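Morex Edge-Bound Cleaning Towel, Large

Home > Cleaning > Cloths and Towels

Item no. 1496-G
Sold singly or in a bundle of 64 for people who run a car wash, or have children.
Ships from Bretport

We have sold a lot of cloths over the years, and most of them were fine. The Morex is the one that disappears from our own supply closet. It has a deep pile, a bound edge, and enough size that you can fold it in quarters and still have something to hold on to. It does windows badly. We mention that first because the last catalog said otherwise, and we are still answering the mail. 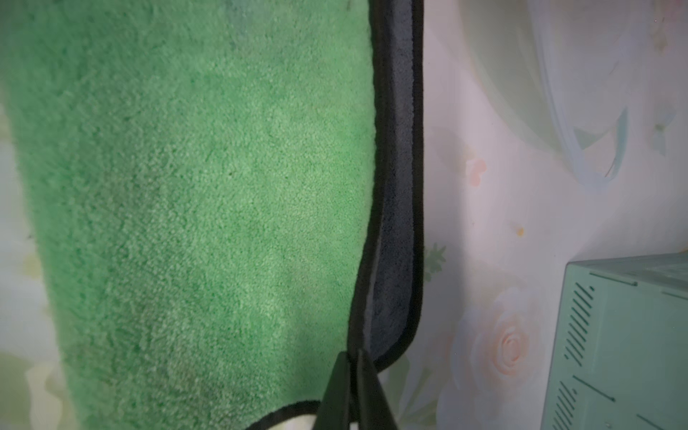 What it does well is dust, spills and anything with a finish you would like to keep. The loops pick grit up off the surface and hold it there until the wash, so you aren't sanding your dining table in small circles. On a car it will dry a hood and both front doors before it needs wringing. On a dog it will dry one end.

Care

Wash warm with other microfiber, and only other microfiber. Put it in with a bath towel and it will come out wearing the bath towel. No fabric softener - it coats the fibers, and after that you own a large cloth that pushes water from place to place. Tumble on low or hang it up. Don't iron it. We can't imagine why you would, but Selim Türkmen on our returns desk has handled two.

Colors

Green, gray, and a shade the mill calls Siriwan and everyone else calls orange. We suggest one color per room and some firmness about it. A towel that has been in the bathroom should not be promoted to the kitchen.

Compared with the Gostov

The Gostov is thinner, cheaper and better on glass. Its edge is cut and left unbound, and after enough washes it starts to curl like old toast. If you only clean mirrors, buy the Gostov and save your money. If you clean wipe-down tablecloths, vinyl wall panels, plastic trays and whatever the cat has walked across, the Morex is worth the extra. Plenty of customers end up with both, and we have made our peace with being right twice.

One word on printed plastic surfaces. Use the towel damp, with a drop of dish soap, and go easy near stickers and decals. Any cloth with this much pile will find a lifting corner and take an interest in it.
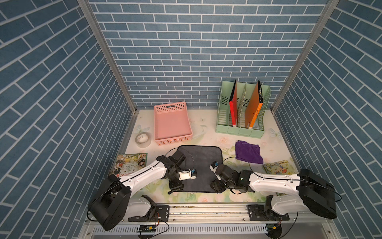
Ilham Menon: Bought the green in February and agree about the decals. I went over a flowered table cover with it and the print was fine, but it caught a sticker I'd put on crooked anyway. My real complaint is lint. The first two washes filled the dryer screen and I thought the thing was dissolving. Third wash, nothing. You might say so on the page.

Fair point, so we're saying so. Wash it twice before first use, alone, and empty the screen both times.

Shipping and returns

Orders leave within two working days. Bundles travel in one box, which is heavier than it looks. Returns are accepted for 100 days if the towel is unused, and we can tell.

Price last changed Monday, September 2, 2024. It went up. Sorry.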